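How to Clean a Big Window With Dark Frames (Without the Streaks)
Posted Aug 5, 2022 on Jollora

I love a dark window frame. I do not love what a dark window frame does with dust, water spots and dried-up cleaner, so let's talk about how I get through a big one without wanting to throw the bucket.
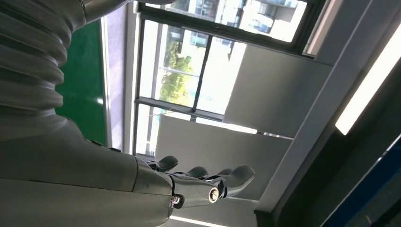
Most people start with the glass, and I did too for years. Then you wipe the frame, gray water runs down your lovely clean pane, and you get to do it all over again. Frame first, glass second!

What you need:
A bucket of warm water, around 8 cups
Dish soap, the plain kind
2 microfiber cloths for the frame and a separate one for the glass
A squeegee (mine is an old Fumero with the wide blade, but any decent one will do)
A soft paintbrush or an old toothbrush
An old towel for the sill

Step 1. Dust everything dry
Go over the frame with the dry paintbrush, top to bottom, and really get into the corners. If you skip this bit, the dust turns into little gray worms the second it meets water and you'll be picking them out with a fingernail. Vacuum the sill and the track if your window has one. I use the small brush attachment and go slowly.

Step 2. Wash the frame
Put a tiny squirt of dish soap in the bucket. I mean tiny! Too much soap is what leaves that cloudy film you only notice when the sun comes round, and on charcoal it looks like chalk. Wring the cloth out until it stops dripping, wipe one side at a time, and follow right behind with the dry cloth. No scouring pads, please. I took the finish off a corner with one in December and I still see it every time I walk past.

Stubborn spots (tape residue, mostly, if your family sticks things to windows like mine does) come off with a dab of cooking oil left on for a few minutes. Wipe it away with the soapy cloth afterward.

Step 3. Wash the glass
Change the water. Lay the towel along the sill, wet the glass with a clean cloth, and scrub lightly in circles. Then take the squeegee and start at the top corner. I pull straight across, overlapping each pass a little, and wipe the blade every single time. Some people do the fancy snake move – I've tried, and I end up with water in my sleeve.

Step 4. Do the edges
Run a dry cloth over one finger and go all the way around where the glass meets the frame. It's fiddly but it makes the biggest difference of anything on this page.

A few odds and ends

If there's a board or something painted next to the window, mind your elbows and your drips. Pale walls show splashes, and a chalkboard needs its own cloth, or you'll be smearing chalk onto the glass.

Pick a cloudy day if you can. Direct sun dries the soap before you get to it.

Lò makes a nice glass cloth and Norkach has one that's nearly the same for less. I've washed both plenty of times, no fabric softener, and they're holding up fine.

Between proper washes I just dust the frames once a week when I'm doing the shelves. The glass can wait until I can't stand it anymore.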